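Old office tower, worth a new processor or strip it for parts?
Posted by Gorazd Vidmar, 2020-06-03
4 min read

gorazd_v
I've got an old desktop tower from work that I'd like to turn into a file store for the house. It had been under a desk for years and was full of fluff, so I took the side off, laid it flat and gave it a good blow out. It starts up and gets to the setup screen, but the fan goes to full speed after a minute and stays there. I'm guessing the paste under the cooler has dried out.

The heatsink is off now and I've lifted the retention bracket so I can get the processor out and clean it properly. Before I spend anything I'd like to know whether it's worth fitting a faster one while I'm in there. 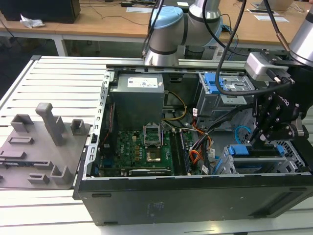 My other question is about the drives. I want to put two in, and both cages have those blue plastic tabs. Do I need the maker's own rails or will ordinary screws do? I've been quoted 23 for a pair of rails from Vivden and that seems a lot for bits of plastic.

blagoje_t
Don't buy a processor yet. Clean it, put new paste on, and see if the fan settles. If the fan still races it could be the sensor lead on the front panel, as those boards get upset when it isn't plugged in.

With the bracket up, take the processor straight up by its edges and don't slide it. Is that a pin socket or a pad socket? If it's pads, keep your fingers and the cloth well away from them.

trirmont_shed
I'd strip it. Sell the memory, keep the power supply as a spare and put the rest in the recycling. A machine that age left on all day will cost you more in electricity than a small two-bay box. Mine was pulling 104 watts doing nothing.

blagoje_t
104 sounds high for an office machine. Did yours have a graphics card in it? Mine sits at 40 with two drives and no card, and I've measured it at the wall.

trirmont_shed
It did have a card, yes. 40 is still more than I'd want on overnight, but fair enough.

gorazd_v
No card in this one. I'd only have it on in the evenings so I'm not too worried about the running cost. I haven't looked under the processor yet, will do that tonight.

otine78
On the rails: usually you squeeze the blue tabs and the drive comes out with its rail on. Have a look inside the front panel as well, spare ones are sometimes clipped in there. If not, try Omerović for second-hand ones. I paid 4 each. I wouldn't just wedge the drive in with screws on one side, it'll buzz.

blagoje_t
Disagree about the screws. I've had a drive held on one side for years and it's silent. Depends on the cage.

otine78
Mine drove me up the wall until I got the rails, so we'll have to differ on that.

gorazd_v
Thanks all. I'll do the paste first and leave the processor as it is. Blagoje, do you know which lead the sensor is on? There are a lot of thin wires down the side of the board and I don't want to pull the wrong one.

blagoje_t
Usually a small two-wire plug near the front, but it varies. Look up the board number and find the manual before you unplug anything. And take a photo of the wires first.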